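The Right to Do It Slowly
By Sabine Wegener
01/04/2024

When I moved to Flurholm, the town library still had a card for every book. The cards were typed, and some of them were corrected by hand in green ink. I did not like this system at first. I came from a city where I could search everything from my kitchen table, and I thought the people of Flurholm were only being stubborn. I want to write today about why I have changed my mind, and also about the places where I have not changed it.

The question is bigger than libraries. It is whether a person should be allowed to do an ordinary thing in a slow way when a fast way exists. I mean paying a bill at a counter. I mean buying a train ticket from a person, or asking a doctor's office for an appointment by telephone. In the last years most of these slow ways were closed. Usually there was a letter, and the letter said that the change was made for our convenience.

In August our bus company, Custenen, stopped selling paper tickets. The town has 3,034 inhabitants, and the company said that only 64 of them had bought a paper ticket in the month before. I believe this number. I have no reason to doubt it. But I know a few of those 64 people, and for them the number is not small. One is my neighbor across the yard. She now walks to the market and takes a taxi home when her bags are heavy, and the taxi costs more than a week of bus rides. 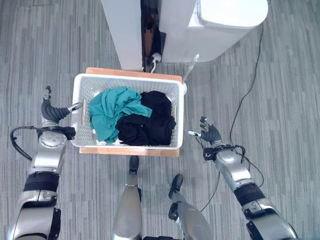
Speed is measured very easily, and this gives it an unfair advantage in every discussion. A company can say that a task took nine minutes before and takes two minutes now, and everybody at the table will nod. What happened in the other seven minutes is harder to put in a report. I think about this mostly at home, with the laundry. A white basket with a teal thing on one side and black things on the other is, for me, one of the last jobs that I do without hurry. I keep the dark clothes apart the way my mother did, and while I sort I remember that I did not answer a letter, or I decide that I was wrong in an argument. If somebody measured me, these minutes would look like waste. They are the time in which I think.

My friend Tatsuya Miyazaki does not agree with me, and I should give his side correctly. He worked for 23 years in the office of Aubert, the furniture firm down by the canal, and he says that I make slowness sound beautiful only because I can choose it. He could not choose it. He copied delivery addresses by hand from one form to another form, up to 300 of them before lunch, and he says there were no deep thoughts in it, only a sore wrist. When the firm finally bought a proper program, he was the happiest man in the building. He told me that people who praise slow work should be asked how many hours of it they did last week and who was their boss.

This is a strong argument and I have tried to answer it for a long time. I think he and I speak about two different things. His forms were slow because another person had decided it, and he was not free to do them faster. The paper bus ticket was slow because a passenger wanted it so. In both cases somebody far away made a decision about how another person must spend her morning. I am against this in both directions.

There is also the matter of mistakes. With a person behind a counter I can say, "Excuse me, I think I took the wrong one," and she will look at me and understand. With the ticket app I once bought a ticket for the wrong zone and needed five weeks to get my money back. In those weeks I wrote to four different addresses and received each time the same friendly answer. The fast way is fast when all goes well. When something goes wrong, it can be slower than any counter I ever stood at, and this time is never in the company's numbers, as I am the one who spends it.

I do not ask that every counter stays open forever. That would cost money, and some of it would be my own tax money. The bakery Stuka has found a solution that I like. They take orders on the phone screen all day, but between eight and ten in the morning there is one person who takes them by voice and writes them in a book. Two hours are enough. The line is never long, and some young people stand in it too.

Custenen could do the same thing at the bus station, where the old ticket window is still there with its blind pulled down. I wrote them this suggestion on paper and brought it to their office myself. The man at the door was polite and gave me a card with the address of the website.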